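# The Simulated Kitchen at Wostham

*1st September*

The robotics club at Wostham has 13 members and owns no kitchen robot. It rents time on a simulator instead, and for the past school year every task the club has attempted has been set on the same stone counter, with the same two arms and the same pot.

The arrangement began as a budget decision. A pair of jointed hands of the kind the club wanted would have used up its grant several times over. The grant was $3,225. Most of it went to a secondhand workstation, a graphics card and a year of cloud storage, and what remained bought two pairs of tracking gloves. One pair has a bad left index sensor and is kept for practice.

The club meets in a former language lab above the Pitlow building's boiler room. Students work in teams of four. One wears the gloves and drives the arms, one watches the joint readouts, one keeps the log, and the last resets the kitchen between attempts. Roles rotate after 60 attempts or at the end of the session, whichever comes first. The log is a plain spreadsheet with columns for start time, object, hand used, outcome and notes. The notes column is the most useful and the worst kept.
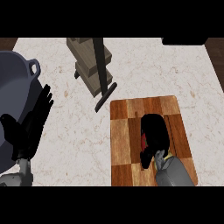
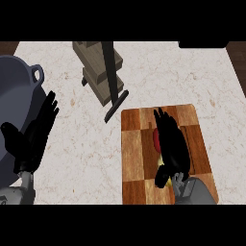 Grip is where the teams lose most of their points. The Vitico Challenge, which the club will enter in October, scores a run in stages: reach, hold, lift, carry, release. A team that reaches well and drops the object gets little credit. On the checkered cutting board the difficulty is partly one of sight, as the right hand covers most of the red object it is working on and the driver is left with a sliver of color beside the black fingers. The club's answer was a second view window, set low and to the left, along with a rule that the log keeper calls out contact forces during the close. Scores for the hold stage rose after that. Scores for the carry stage did not, and the club has not settled on a reason.

One theory blames friction. The simulator ships with default surface values, and the Correa team, named for the street most of its members live on, spent much of the spring changing them one at a time. Set too low, objects squirt out from between the fingertips. Set too high, they stay attached after the hand has opened, and the release stage fails. The team's final values are kept in a text file that the other teams now load at startup - with some grumbling from those who had tuned their scripts to the defaults.

The other theory is delay. The gloves report hand position at a steady rate, but the workstation does not always keep up when both arms are near the pot, where there are more contacts to solve. Drivers describe the hands as feeling heavy there. A simpler collision shape for the pot helped, at the cost of a rim that is slightly thicker to the touch than it looks on screen.

Practice runs resume this month. The first item on the worksheet is to replace the index sensor, and the second is to fill in the notes column.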